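Inicio > Textil de taller y hogar > Tapetes y cubremesas > Cubremesa cuadrado Cuvari

Cubremesa cuadrado Cuvari, verde oscuro
Ref. CUV-156-VO
Marca: Cuvari
Disponible. Sale del almacén en 3 días laborables

Tela para cubrir la mesa de trabajo. Doblar ropa, cortar patrones, planchar no (ver más abajo), ordenar retales, envolver, jugar a las cartas si hace falta. Se echa encima, se alisa con la mano y a trabajar. Sin gomas, sin cierres, sin instrucciones dentro de la bolsa.

Verde oscuro liso. Lo pedís mucho por el contraste: una prenda clara, un paño beige, una servilleta cruda se ven enteros encima, con la orilla y la marca del doblez. Con tableros blancos pasaba lo contrario, la tela blanca desaparecía y a doblar a ciegas.

Queda apoyado, no tensado. Si la mesa se mueve o se trabaja con el brazo entero encima, los bordes se arrugan un poco. Se estira y listo. Quien lo quiera fijo del todo que mire las pinzas Wirnier, van aparte.
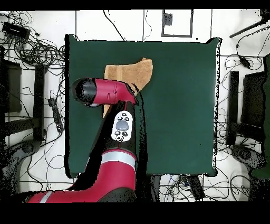 Cubremesa Cuvari verde oscuro, en uso con un paño marrón claro.

Para qué lo compra la gente

Doblado de ropa y paños, lo primero. La superficie agarra lo justo para que una camiseta no se vaya resbalando cuando se pliega una manga. Sobre melamina o cristal se va, lo sabe cualquiera que haya doblado una colada entera en la mesa del comedor.

Talleres de costura. Para presentar piezas, marcar con jaboncillo, prender alfileres. Los alfileres se ven bien sobre el verde. El jaboncillo blanco mancha el cubremesa, sale con cepillo seco casi siempre.

Aulas y cursos. Cada alumno una mesa, cada mesa un cubremesa, todas iguales. Para pedidos así escribid antes de comprar, hacemos precio y os reservamos el mismo baño de tinte. Entre lotes el verde puede variar algo y luego vienen los disgustos.

Puestos de feria, mercadillo, mesa de firmas. Cae por los lados según el tamaño de la mesa. En mesa grande no llega al suelo, no lo compréis para tapar cajas.

Medidas

Tela: 156 x 156 cm
Forma: cuadrada
Color de esta ficha: verde oscuro
Otros colores: gris piedra y burdeos, cada uno en su ficha
Se vende: por unidad, doblado en bolsa

Antes de pedir, medid la mesa. El tablero y también lo que queréis que cuelgue. Se suma la caída dos veces, una por cada lado, que es donde falla todo el mundo. Para mesa rectangular larga no sirve, hay versión rectangular de Gruber en la sección de mesas de banquete. Mesa redonda: se puede, cuelgan los picos. Hay a quien le gusta.

No cortamos a medida. Si lo cortáis vosotros, rematad el borde el mismo día porque deshilacha, y ya no hay devolucion.

Colocación

Sacar de la bolsa y sacudir. Viene con las marcas del plegado, se van solas en un par de días o antes con vapor por el revés. Centrar, tirar de las esquinas en diagonal, primero dos opuestas y luego las otras dos. Alisar desde el centro hacia fuera.

Si debajo tenéis cristal o laca, poned una malla antideslizante. La de Wirnier vale, la de cajones de cocina también vale y cuesta menos.

Si hay cables cerca, lámpara, máquina de coser, lo que sea, que no pasen por debajo de la tela. Hacen bulto y al tirar del cable se va todo detrás. Mejor por fuera de la mesa.

Lavado

Agua fría, del revés, solo o con oscuros. La primera vez suelta tinte, no lo metáis con nada claro. Segunda vez ya casi nada.
Secadora no. Encoge.
Tender estirado, por el borde, sin pinzas en medio.
Lejía no.
Plancha templada y por el revés.
No usar como base para planchar. Nos lo preguntan todas las semanas. No aguanta la plancha caliente directa y deja brillo. Para eso está la manta de planchado, otra ficha.

En nuestro taller tenemos uno con más de 50 lavados. Ha perdido un punto de color, sigue en la mesa de preparar pedidos. El borde bien.

Pelusa: los primeros usos suelta y recoge. Rodillo adhesivo o cepillo de ropa. Con mascotas en casa el verde oscuro canta, mejor el gris piedra. Los pelos claros se ven desde la puerta.

Qué incluye

Un cubremesa. La bolsa tiene cierre y sirve para guardarlo.

No incluye pinzas, malla ni pesas de esquina. Tampoco los objetos que salen en la foto.

Va bien con

Pinzas de mesa Wirnier, para tableros de grosor normal. En tableros muy gruesos no abren, preguntad.
Pesas de esquina Gruber. Para exterior, con algo de viento. Con mucho viento nada, recoged la mesa.
Cepillo de cerda corta Cuvari.
Cajón de pliegue Prikham, para guardar la tela estirada en el armario en lugar de hacerla un gurruño. Nuevo desde diciembre, llegan pocos y se acaban.

Sobre el color

Es un verde oscuro tirando a botella. En pantalla sale más claro o más negro según el brillo que tengáis. Con luz fría de taller se ve más apagado. Con bombilla cálida sube un poco. Si necesitáis igualar con cortinas o uniformes, pedid muestra: se manda un recorte por carta, sin coste, uno por cliente. Tarda lo que tarde correos.

Envíos y cambios

Península, mensajería normal. Islas, correo, va más lento y no podemos acelerarlo. Paquete pequeño, cabe en muchos buzones, si no cabe dejan aviso.

Pedido puesto en fin de semana entra el lunes. Los de la campaña de diciembre ya están todos fuera, si a alguien no le ha llegado que escriba con el número de pedido delante. Sin número tardamos el doble en encontrarlo.

Cambio de color: sí, sin lavar y en su bolsa. El porte de vuelta lo paga el cliente, el nuevo envio lo pagamos nosotros. Lavado ya no se cambia, aunque haya sido una vez, aunque haya sido en frío.

Si viene con defecto (costura abierta, mancha, borde mal rematado) foto y correo. No hace falta devolverlo hasta que contestemos.

Opiniones de compradores

"Lo uso para doblar las servilletas del restaurante antes del turno. Se limpia rápido, no patinan. Pediría una versión más larga." Compra verificada.

"Color bonito, más oscuro de lo que pensaba. Pelusa la primera semana." Compra verificada.

"Me equivoqué midiendo y me cuelga más de un lado. Culpa mía. La atención bien." Compra verificada.

"Compré dos para clase de patronaje. Uno vino con un hilo suelto en la esquina, me mandaron otro sin pedir nada a cambio. Las marcas del plegado tardaron casi una semana en irse, yo les daría vapor desde el principio." Chelsea Ashworth, compra verificada.

"Para mercadillo justo. En mi mesa no tapa las patas." Compra verificada.

Dudas que llegan al correo

Impermeable no es. Una gota aguanta si se seca enseguida, un vaso entero no. Para pintura o cola poned plástico encima.

Dos caras: se puede usar por las dos, la buena es la del remate limpio. La otra va bien como cara de batalla.

Borde: moteado en negro, visto desde arriba se nota sobre suelo claro. Si lo queréis liso del mismo verde, de momento no lo hay. Se lo hemos pedido a Cuvari.

Grosor: tela de cuerpo medio. No acolcha. Si la mesa tiene golpes o tornillos salientes se van a notar debajo.

Factura de empresa: marcad la casilla al pagar, después es un lío cambiarla.

Pedido de aula u hotel: cantidad, color y fecha tope en el primer correo, por favor. Así contestamos con precio y no con más preguntas.

Existencias y lote

Lote actual 3.601, verde oscuro. Si ya tenéis uno de otro lote y queréis el mismo tono exacto, mirad la etiqueta de la esquina y decidnos el numero. Algo de lotes viejos queda en la estantería de arriba, poco.

Burdeos agotado. Gris piedra quedan. Aviso por correo cuando entre el burdeos, botón en su ficha.

Ficha revisada: 2024-01-21

Volver a Tapetes y cubremesas
Añadir a la lista
Pedir muestra de color
Escribir a la tienda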